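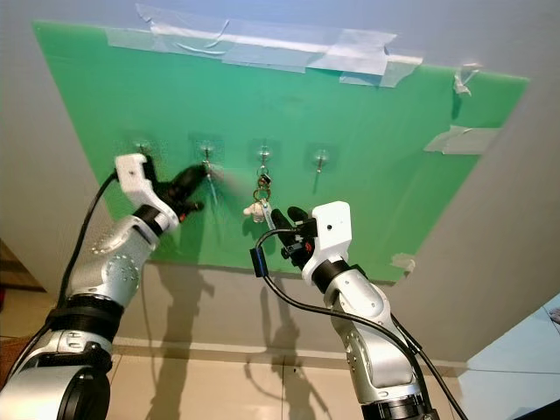

A key board is a flat panel fixed to a wall and fitted with hooks, used to keep keys in a known place between uses. It differs from a key cabinet in having no door and from a key rack in having a backing larger than the row of hooks itself. The simplest form carries a single horizontal row, such as four small metal hooks across the middle of a green panel, each on a square transparent adhesive pad, with a ring and its charm hung from one of them. Larger boards have several rows and are usually numbered.

Panel

Panels are cut from wood, hardboard, sheet metal or rigid plastic. A plain, strong color is common, as bare metal hooks and keys show up well against it. Panels are fixed with screws, with double-sided mounting strips or, in temporary setups, with packing tape along the edges. Tape bears mainly on the top edge, where the panel tends to pull away from the wall, and wrinkles in it reduce the bonded area. Taped panels are limited to light loads.

Hooks

Screw hooks and cup hooks need a panel thick enough to take a thread. Adhesive hooks do not, and can be moved, although the pad is normally replaced each time. The pad is pressed onto a clean, dry surface and left before loading; the instructions for the Gokeo clear-pad hook give a waiting time of 3 hours. Hooks with a short upward curve are easy to load but release a ring if the board is knocked. Deeper hooks hold better and take longer to clear.

Spacing depends on the widest bunch expected. Hooks set too close together let neighboring bunches overlap, and the lower one must be held aside while the upper one is removed. A spacing of around 7 cm is adequate for single keys with a tag.
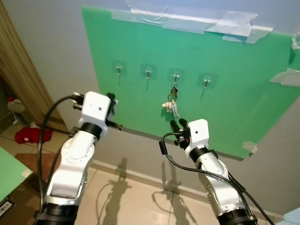 Text by L. Juhász
Contributing editor, Household Fixtures

Rings, tags and charms

The split ring is the usual link between key and hook. It should be wide enough to pass over the hook without being turned. Where several keys are kept together, a smaller ring is often linked to the first so that the keys hang clear of the panel. Flat tags carry a room name or number. Charms serve the same purpose less formally - a bunch can be picked out by its figure without reading anything - but they add bulk at the lower end, where bunches are most likely to touch.

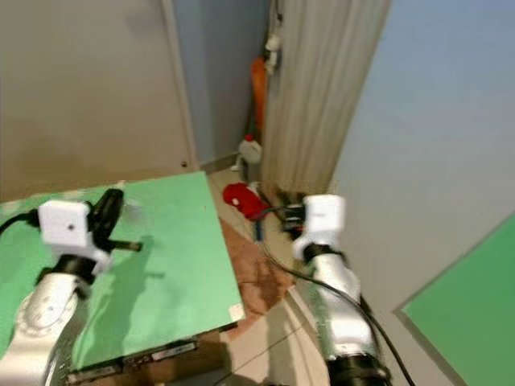
Numbering runs from left to right and from the top row down. On boards for shared buildings the number is placed on the panel as well as on the tag, so that an empty hook shows which key is out. The Wudo system, used in rental housing, leaves the last hook of each row free for returned keys that have not been checked.

Placement

A board is hung where the lowest bunch clears any furniture beneath it and the top row can be reached without stretching. Boards are kept out of view of windows and the front door. In small homes the inside of a closet door is sometimes used, but the movement of the door can shake rings off shallow hooks.

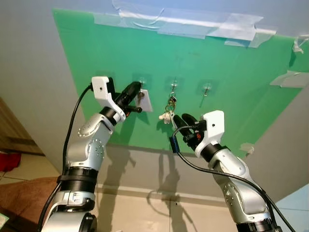

Maintenance consists of wiping the panel, checking pads for lifted corners and removing keys that no longer fit any lock. A pad that has started to lift is replaced; pressing it back down gives only a short extension of its life.

See also: key cabinet, pegboard, split ring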